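Sheer curtain

A sheer curtain (also called a sheer, a voile or, in older Australian usage, a net) is a window covering made from lightweight translucent cloth. It admits daylight while softening the view into a room. Sheers may hang alone or on the inner track of a double rod, with a heavier drape or blockout curtain in front.

Materials

Early sheers were woven from cotton muslin, silk or fine linen. Most sold today are polyester voile, which resists shrinking and dries quickly. Linen blends cost more and crease more readily. Organza is stiffer and has a slight sheen, and batiste is denser than voile and gives more privacy.

Patterning

Plain cloth is the most common, followed by stripes and botanical designs. Leaves and stems are favoured because they remain legible when the cloth is gathered. A pattern can be added by embroidery, by printing or by the burnout method, in which a chemical paste removes one fibre from a blended cloth and leaves the other. Embroidered areas are heavier than the ground and can pull a light voile out of line if the hem is not weighted.

Fullness and heading

Fullness is the ratio of cloth width to track width. Sheers are usually made fuller than lined curtains, as a flat panel shows every join. Common headings are pencil pleat, wave fold and the simple rod pocket. Hems are often double-turned so that the raw edge does not show as a dark line against the light.

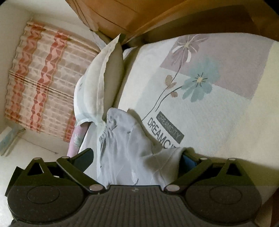 Laundering and handling

Most polyester sheers can be machine washed on a gentle cycle in cool water, with hooks and weights taken out beforehand. A mesh bag reduces snagging. Spin speed is kept low, and many households rehang the curtains damp so that the folds drop under their own weight. Where ironing is needed, a cool iron is applied to the reverse side, and embroidered sections are pressed face down on a towel.

Long panels are awkward to fold single-handed. A bed is a convenient surface for the job, being wide enough to take a gathered panel and soft enough not to catch the threads. The panel is folded lengthwise first and then rolled or folded loosely from the hem. Tight folding leaves creases that are slow to fall out of linen blends.

Colour

White and off-white account for most sheers in domestic use. Grey and oatmeal are also widely stocked. White polyester can yellow or grey with age, particularly in kitchens and in rooms with a wood heater.

See also

Blockout curtain
Café curtain
Muslin
Roman blind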